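Demonstration Operators, Bench Manipulation (fixed term)

Clelel, Data Group
Landar site, ground floor
Reports to: Subbarao Kamath, collection lead
Openings: 20

Summary

Clelel is hiring operators to record teleoperated demonstrations for a manipulation policy trained by imitation. The work is done standing or seated at a bench, driving a two-arm system through short tabletop tasks, and labeling the result. No robotics background is required. Steady hands, patience with repetition and the ability to follow a written protocol are required.

The contract starts in March and runs until the collection target is met or the funding period closes, whichever comes first. Full-time and part-time schedules are both open.

Background to the work

The program is called Urkelton. Its first phase used rigid objects: blocks, cups, boxed goods. A policy trained on that set performed acceptably on items of the same kind and poorly on anything that changed shape when touched. The second phase, for which we are hiring, covers soft, compressible and textured items, with rolled goods as the first family. Rolled goods are useful to us for several reasons. The correct grasp depends on which way the axis points. The surface gives under load, so finger position alone does not say how firmly the item is held. A loose end can catch on a finger and travel with it.

The phase target is 3000 accepted episodes. An episode is one attempt at one task, from the start tone to the stop tone. An episode is accepted when it passes both the automatic checks and a human review. Rejected episodes are kept in a separate store and do not count toward the target.

The stations

Each station has a bench, two arms, a leader device for the operator and several cameras. One camera is mounted at the wrist and looks past the fingers at the work surface. At least one more is fixed in position and does not move with the arms. Operators see both kinds of view on a monitor and are expected to learn to work from them, including at moments when the hand hides the object in one of the views.

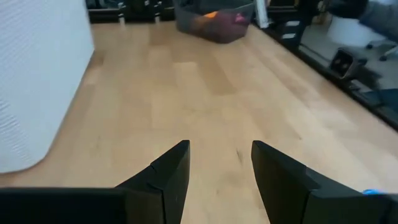 Operators do not repair stations. They do run the opening check, which takes the arms through a set path, confirms that every camera stream is live and confirms that the finger opening reported by the software agrees with a gauge block. A station that fails any part of the check is tagged and left alone until a technician has cleared it.

Duties

- Set out objects according to the layout card for the episode. Cards give item, position zone and axis direction. Small variation inside the zone is wanted; do not use a template or mark the bench.

- Drive the arms through the task at a natural, even pace. Pauses longer than the protocol allows will fail the automatic check.

- Stop and mark the episode when something goes wrong. A dropped item followed by a clean recovery is a valid episode and carries its own tag. A dropped item followed by a reset by hand is a rejection.

- Write one plain sentence stating what the task was. These sentences are used in training as instructions, so "pick up the roll nearest the bin" is acceptable and "did the thing again" is not.

- Review episodes recorded by other operators. Nobody reviews their own.

- Report items that have become too worn for use. A roll that has lost its shape behaves like a different object, and the item register has to reflect that.

Sample tasks

The task list is revised during the phase. The following are taken from the current version and show the level of difficulty.

Grasp a roll across its width and place it in the bin on the same side.

Turn a roll lying on its side so that it stands on one end.

Separate two rolls that are touching, without lifting either of them.

Hand a roll from one arm to the other above the bench, then set it down in the far zone.

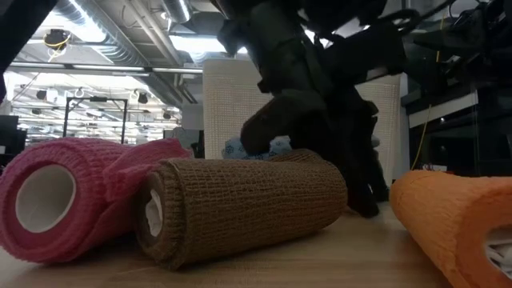
Robotic hand above the bench, with pink, brown and orange rolls of bandage wrap.

Most new operators find the handover the hardest of these. It is introduced only after the single-arm tasks have been signed off.

Output and quality

There is no hourly quota. Early in the program we tried one and the acceptance rate fell, so it was withdrawn. Operators are assessed on the share of their episodes accepted, on the spread of approaches they use for the same task and on the accuracy of their tags. Spread matters. An operator who makes the identical motion every time produces clean data of limited use, and we will ask for different approach angles and different grasp points.

Training

Training is paid at the full rate. It opens with a safety briefing and supervised practice on rigid objects. Trainees then record a qualifying set of 300 practice episodes, none of which enter the training data. Dalal Shboul, who wrote the current protocol, runs the practice sessions and signs off each operator by task family. Operators who need more time on a family are given it.

Requirements

- Age 18 or over and legally able to work at the site.
- Normal or corrected vision, including the ability to tell colors apart on a monitor. Layout cards identify some items by color only.
- Use of both hands. The leader device can be set for a left-hand or right-hand lead and adjusted for seated use.
- Written English good enough to follow the protocol and to write short, clear task sentences.
- Willingness to work without music or phone at the station. Audio is recorded on some sessions.

Helpful, not required

Previous work in assembly, sewing, lab bench work, dental or surgical assisting, model building, or any other trade where the hands do fine work while the eyes are on something else. Experience with annotation tools is also useful. Gaming experience has not been a good predictor either way and does not need to be listed.

Hours and conditions

Recording shifts are divided into blocks with a mandatory break between them. Blocks are kept short on purpose - tired operators drift toward the easiest grasp, and the drift shows up in the data before the operator notices it. Review work fills the remainder of the shift and is done at a desk.

A Saturday shift is available to part-time staff and is never compulsory. The building is climate controlled. Closed shoes are required near the stations, long hair must be tied back, and rings and loose bracelets must be removed before objects are set out.

Recording and privacy

The fixed cameras may capture hands and forearms during setup. Setup footage is trimmed before an episode is stored. Control inputs are logged against an operator code, and the list linking codes to names is held by the collection lead and is not supplied to our processing partner, Sangkhawat. Applicants should be comfortable with this arrangement, which is set out in full in the contract.

Selection

Applicants who meet the requirements will be invited to a trial at the Landar site. The trial consists of a short written exercise, in which you describe several recorded tasks in one sentence each, and a supervised turn at a station. We do not expect skill at the trial. We look at how you respond to correction and whether your tenth attempt is handled with the same care as your first.

How to apply

Send a resume and a short note stating which schedule you want, when you could start and whether you prefer a left-hand or right-hand lead. Quote reference 307 in the subject line. Cover letters are not needed. Applications go to the Data Group desk through the Clelel careers page, and paper applications may be left at the Landar front desk, marked for Subbarao Kamath.

Trials are scheduled in the order applications arrive. Questions about the protocol or about adjustments to a station should be addressed to Dalal Shboul through the same page, with the reference number included.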